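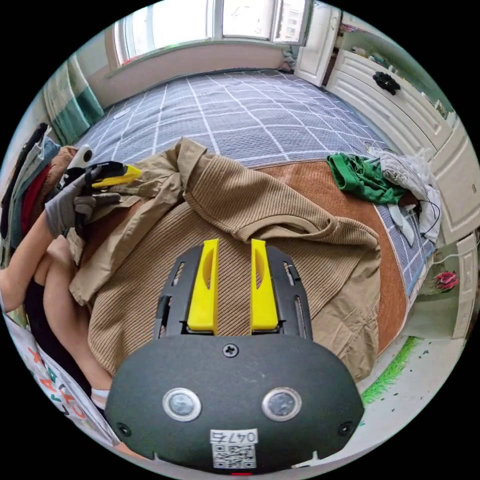 Steltunier empties its wardrobes, mostly on to its beds

Dec 25, 2019

Households in Steltunier have spent the run-up to Christmas pulling clothes out of cupboards, off hooks and from the backs of doors, in a town-wide clear-out that has so far produced 1162 garments and a good deal of difficulty in going to bed.

The clear-out was called by Motley, the second-hand clothes shop beside the bus station, which asked residents in late November to sort through what they own and bring in anything they no longer wear. It had hoped for 1000 pieces by the end of the year. It passed that mark last week, and has since begun asking people, politely, to fold.

Of the clothes handed in, 438 are knitwear. A large share of that is in what the shop's price list calls "neutral", a shade that takes in tan, oatmeal, biscuit and one roll-neck which the staff have agreed to stop discussing. Ribbed jumpers are doing especially well, in the sense that there are a great many of them.

"People get rid of the jumper they were given last year to make space for the jumper they are about to be given," said the shop's manager. "We're not complaining. We would like to see a cardigan, though."

The instructions, printed on a sheet and pushed through letterboxes, are short. Clear the bed and make it. Put everything on top of it. Deal with one garment at a time, laid out flat with the arms spread, and look it over in daylight, near a window if there is one. Check the collar, the cuffs and the elbows. Fold it if it is staying and bag it if it is going.

There is no line on the sheet about what to do with the clothes that are neither. Several residents have raised this. In most of the homes the Petik Press heard from, these go to the far side of the bed, where they form a heap and are joined in time by a phone charger, a belt and whatever was in the pockets.

One woman in the lower town said she had begun sorting on a Saturday morning and had slept that night on the sofa. "I'd done the hanging things and I'd done the shirts," she said. "Then I found the other bag."

Her husband said he had offered to help and had been given a pile of his own to look at. He kept all of it.

The sheet recommends making the bed first, which has divided opinion. Those in favour say a flat bedspread shows up stray socks and stops small white things vanishing into the sheets. Those against point out that it means making the bed. A retired tailor who wrote to this newspaper went further and advised putting a mat or a spare blanket under anything knitted, so that wool doesn't shed on the cover. He also advised against hanging knitwear at any time, on any hook, for any reason, and his letter went on for three pages.

Hooks have turned out to be a sore point. Motley says the best of what it receives tends to come from the layer of clothing nearest the wall, the things hung up first and then covered by everything hung up afterwards. A navy overcoat brought in on Monday had a cinema ticket in the pocket from a cinema that is now a carpet shop. The owner said she had been looking for the coat. She had a look at it on the counter, tried it on, and took it home again, and the shop has had to lower its total by one.

Gloves are suggested for the dustier end of the job. The shop keeps a box of plain work gloves by the till and lends them out in pairs. They come back as singles.

Labels are another matter. Donors are asked to leave size and washing labels in place and to take off any tags and clips of their own, but a steady number of items are arriving with the shop tag still attached and the price carefully scratched out. Staff can generally read it anyway.

Neighbouring Tang, which held a clear-out of its own in February, has been following events closely. A spokesman for the town's recycling office congratulated Steltunier on its figure and noted that Tang had weighed its clothes, so the two could not be compared. Asked how much Tang's had weighed, he said he would have to look it up.

Motley has filled its back room and the stairs, and has taken on a lock-up garage for the overflow. Everything will be checked again, washed where needed and priced before it goes on sale in the new year. Children's clothes will be sold by the bagful. Curtains, of which 12 pairs have turned up uninvited, will be passed on to the theatre group, who have not yet been told about the stripes.

The shop is closed today and tomorrow and will take clothes again from Friday, at the side door only. Bags should be tied at the top. Anyone bringing in a tan jumper is asked to consider whether they might need it after all, given the forecast.

The sheet of instructions can still be picked up at the till and at Steltunier library, where a copy has been pinned on the noticeboard underneath a card offering a wardrobe, buyer collects.

Contact the newsdesk | Corrections | © Petik Press. All rights reserved. | Back to top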